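**Re: [pralulthorpe-dev] grasp planner picks occupied cups as place targets**

Reproduced on the current Anozie branch, head camera only.
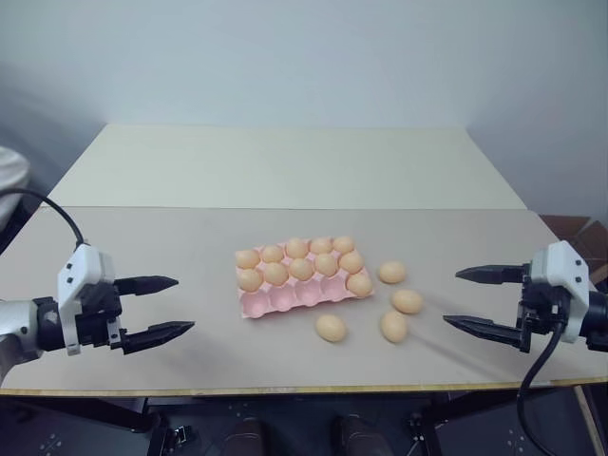

The place target comes from the cup occupancy grid, and the grid is updated at 2 Hz while the planner runs at 30. A stale cell passes the check.

> On 2 January, Brorholm list admin wrote:
> Planner returned a filled cup as free. Log attached, see line 132.
> Is this perception or the scheduler?

Scheduler. The detector labels in that log are correct; the planner reads the grid before the new one is published. Patch in the Pukdale repo:

- `place_target()` now blocks on the grid timestamp
- grids older than the last gripper release are rejected
- `max_retries` goes from 2 to 9

Not fixed: eggs lying on their side still get a top-down grasp. The yaw estimate needs its own thread.

Please test against your own bags before I merge.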